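Thread on mug geometry and why the desk coffee goes cold before anyone finishes it. Some of this is measured, some of it is opinion. I will try to mark which.

Starting point: heat leaves a mug by three main routes. Evaporation and convection off the open surface, conduction through the wall, and conduction through the base into whatever it stands on. Without a lid, the open surface dominates for the first stretch.

So the number that matters most is the width of the opening relative to the volume. A mug that is wide at the bottom and drawn in at the top holds the same coffee under a smaller surface. A straight cylinder has no such advantage. A flared cafe cup is the worst of the lot.

The second thing is fill level. Leaving a short gap below the rim keeps the surface a little out of the room's air movement. It also means the mug can be carried from the kitchen to the Gunville office without a saucer. Fill to the brim and you lose on both counts. 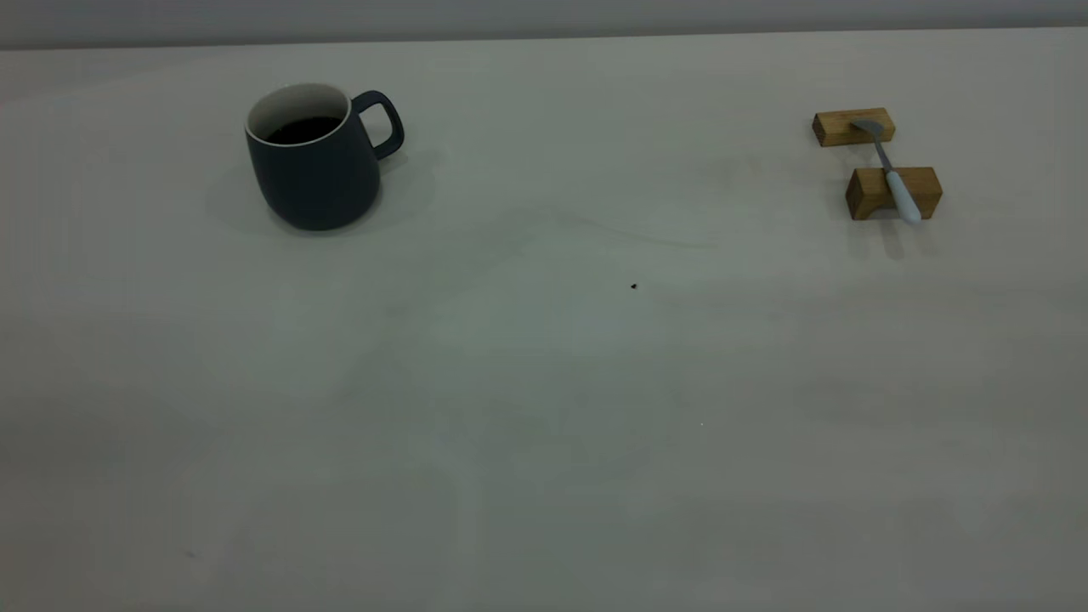 Merike Dambrauskienė replied that shape is secondary and that wall thickness does most of the work, so I should have begun there. She preheats hers with tap water and says the difference is plain by the second sip.

I agree about the preheating. A thick ceramic wall at room temperature takes a good share of heat out of the first pour. After that the same wall slows things down slightly. If you skip the preheat, a heavy mug can start you off worse than a thin one.

Test conditions, for those who asked: 440 g of water per mug, poured straight off the boil, probe at mid-depth, no lid, window shut. I logged each one for 40 minutes. Mugs were the Sernero rounded, the Lodhi straight, the Ometti double-wall and a flared cup with no maker's name on the base. All 4 were run cold and then again preheated.

The double-wall won by a clear margin, as expected. Among the single-wall mugs the rounded one came first, the straight one second, the flared one last. Preheating moved every curve up and left the order alone.

The gap between rounded and straight was up to 7 degrees Fahrenheit at the end of the run. Useful at a desk, irrelevant if you drink quickly.

Color: I get this question every time. A dark glaze and a pale glaze radiate heat about equally well at these temperatures. What you see in visible light tells you very little about the infrared. Pick the color you like. A white interior does help you judge how strong the coffee is and whether the mug needs descaling, so I prefer one.

Matte glaze is a separate matter. It marks more easily from spoons, and the marks are usually metal left on the glaze – a mild abrasive cleaner takes them off. Stir with wood if it bothers you.

Handles. A squared-off loop gives the fingers a flatter place to sit and keeps the knuckles off the body. Small round loops force a pinch grip, and with a full mug the weight goes to the wrist. I have no measurements for this, only several years of typing with the other hand.

Base contact: a mug with an unglazed foot ring touches the table on a narrow band and traps air under the rest. I tried a cork coaster under the straight mug back in March and the change was too small to separate from noise. Use one for the sake of the table finish.

A lid beats every item above. A saucer turned upside down is enough. Next I will rerun the set with saucers on and post the curves under this thread, same pour weight, same probe depth.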